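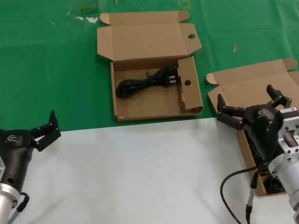

Fasum packing notes and logs

README, version 3, September 2019

What is in the folder

Fasum is the record of how the packing of power cords at Cotgate is being handed over to two-armed robots, and of what the people who used to do all of it do now. It holds 300 logged runs, the shift notes that go with them, and the written remarks of anyone on the floor who cared to make some. A surprising number cared.

runs/ - one log per attempt, with arm positions, gripper state and the outcome
shifts/ - notes typed up by whoever was on, spelling left alone
remarks/ - comments from staff, printed with permission
old/ - please don't

The task

A cord goes into an open cardboard box. A person learns it in a morning and is bored by the afternoon. The robot has had rather longer and shows no sign of boredom, so in that respect the project is a success. Runs are marked done, helped or stopped. "Helped" means a person put a hand in after the arms had been paused, and it is the commonest mark in the early logs.

What changed for the staff

The job used to be packing. It is now resetting: setting out the box, coiling the cord again, pressing go, and writing down what went wrong in words that Nurnura, our logging tool, will accept. Nurnura does not accept "it sulked". Almost 70 shift notes contain the word anyway, under free text. 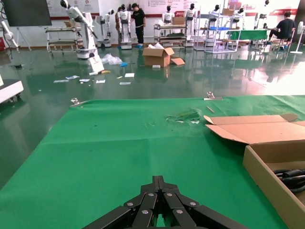
Asabe Ogundipe disagrees with the paragraph on resetting and wants it noted that she walks further in a shift than she ever did when packing, that her wrists are much better for it, and that she would still like to be asked before the start positions are changed. Her full remark is in remarks/.

The start positions are now agreed at handover. It took 25 messages to arrange.

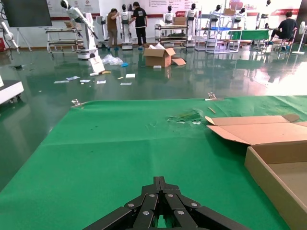

Shift notes from before the handover rule are harder to match to their runs, and Mathias has done what he could with the times. Where he wasn't sure he left the field blank - please leave it blank too.

Known gaps

Pauses under a minute were not logged until version 2. Tidying up was never logged at all, though it takes up a fair part of the day and no arm has yet offered to do it. Pay grades are not in the folder. Resetting is still paid as packing, and the review is due in December.

Use

Free for study and teaching. Don't use the shift notes to rank the people who wrote them. Corrections go to Mathias at the Cotgate desk, with the run number.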